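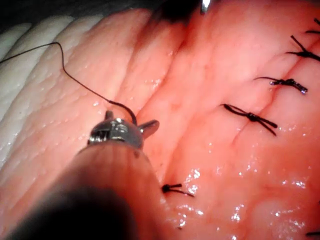 Keeping your creams fresh at home

Many people keep the face cream on the bathroom shelf, but the steam from the shower is not good for it. I keep mine in a drawer in the bedroom, and in summer the eye gel goes in the door of the fridge.

Write the month of opening on the bottom of the jar with a marker. If the lid shows the small open pot with 6M, you have 6 months. My jar says December, so I know.

Take the cream out with a small clean spoon — wet fingers bring water inside. Wash the spoon with soap and let it dry fully before it goes back in the drawer.

When a tube seems finished, cut it in the middle with scissors. There is usually enough for four more evenings. Push one half over the other to close it.

If the smell or the colour has changed, throw it away, also when it was expensive.

Tips sent by Muthoni Kioko, Prindodham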